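# Blocks, Mats and Small Bright Things

Welcome, and come on in! I've been meaning to put this gallery page together since January, when we finally cleared the long room at Torkinmont and found out just how many colored blocks a person can collect without ever planning to. They were in drawers, in coffee cans, in the pockets of a winter coat (mine, I'm afraid). Some came in a mixed box from the Rizvi shop, some came from Brernura when they were thinning out their shelves, and the rest I can't account for at all.

What I love about plain wooden cubes is how little they ask of you. Put a few down on a table and your hands start moving them before your head has caught up. Red next to blue, then yellow somewhere off on its own, then you change your mind and start over, and there goes the afternoon.

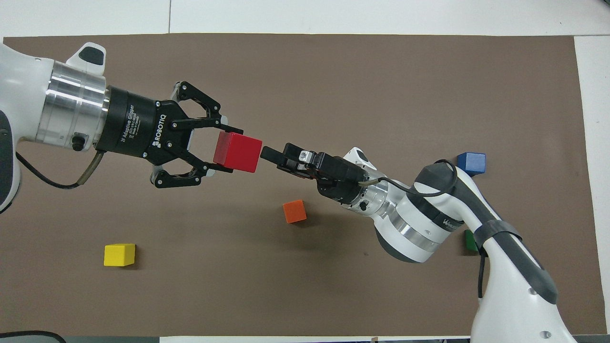

I have strong feelings about mats, too, and anyone who has visited has probably heard them already. A brown one is my favorite under bright colors. White tabletops are lovely and clean, but yellow tends to wash out on them, and brown gives every color something warm to sit on. Orange is the one exception, as it can go a little sleepy against brown, so I like to keep it close to the blue or the green and let them wake it up.

The mat from Akesach cost me 819 in the local money, which made me gulp at the counter, and I have never once been sorry. It lies flat, it's kind to corners, and a block set down on it makes a soft little thud in place of that awful clack.

A few notes for those of you who write and ask how I look after everything:

- **Cleaning:** a barely damp cloth, then a dry one. Please don't soak painted wood, however grubby it looks!
- **Storing:** I have 13 shallow trays and I fill them one layer deep, so the faces don't rub.
- **Glossy ones:** these show every fingerprint, and I've made my peace with it. A quick wipe on a sleeve does fine.
- **Chipped ones:** they stay. Two of my very favorites have lost a corner, and they still get picked up first.

The trays live on the low shelf by the window now, with the mats rolled up beside them, and I'll be adding more to this page as I work my way through the green ones.

*Page last changed Friday, May 18, 2018.*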